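We drove up to Staltham on a Friday for the open day at the Hellwig mill, and I'd been looking forward to it for weeks. I don't work with wood for a living (I refinish a chair now and then and mostly make a mess), but I do love a place that smells of sawdust. This one you can smell from the parking lot!

The tour cost 3 dollars and started at the log yard. They had 135 logs stacked up under sprinklers, with a tag on every one. Our guide was a big fan of maple and told us so at every stop. She let the kids count rings on a cut end while the rest of us got coffee, and then we all went in to see the main saw. It's loud. They hand out earplugs at the door and you'll want them in before you get anywhere near it.

After that came the drying kilns, which I'd expected to find dull and didn't. It's warm in there and it smells a little like pancakes. Boards sit on thin sticks so the air can move between them, row after row, and each stack has a card clipped on with its moisture readings. I got stuck reading the cards and had to run to catch up with the group.

The finishing shop was my favorite, though. Long benches, good light, and pale boards planed so smooth I kept running my hand over them. I like the kind with a few dark streaks left in, and I was glad to hear they don't sort all of that out.
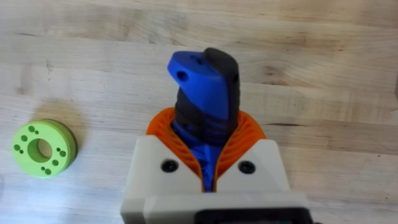 Can you buy boards on the open day? The little shop by the gate sells offcuts and short planks, cash or card, and it stays open until the last tour is back.

I came home with two short pieces of maple and a can of Nustamard oil, which the man at the register uses on his own kitchen table. I haven't opened it yet. My husband bought a rolling pin. We have three rolling pins.

Lunch was at the Bomum cafe across the road - split pea soup, rye bread and a very good plum cake. Go early, because they ran out of soup while we were standing in line and the people behind us had to make do with sandwiches. The mill's next open day is in December, and they told us to book ahead for the morning tours. Bring a sweater for the log yard, and wear shoes you don't mind getting muddy.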